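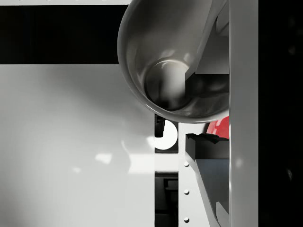

A gray metal cup with a good shine on it.

I've been helping run the members' meetings for our staff association for 14 years now, and most of what I know about it has to do with coffee. So, a few tips from my kitchen to yours!

Write the agenda first, then work out the drinks. If the vote on dues comes before the break, people will want the coffee early (trust me, they drift over to the urn anyway). I fill ours with cold water the night before and leave the grounds in a jar on the lid, so whoever opens up at 8 only has to flip the switch.

Name tags — use painter's tape and a fat marker. The sticky ones we ordered for the Tilby branch left gummy squares on everybody's sweaters, and I spent an evening dabbing at mine with cooking oil and dish soap. It does come off, but wash the sweater right after or you'll have a grease spot instead.

Ballots go in an old shoe box with a slot cut in the lid. Run tape around the edges of the slot before you cut it and the cardboard won't fray. We got 155 ballots through ours in June and it's still going strong.

Oh, and tea stains in the mugs: baking soda, a damp cloth, 5 minutes of rubbing. Rinse twice.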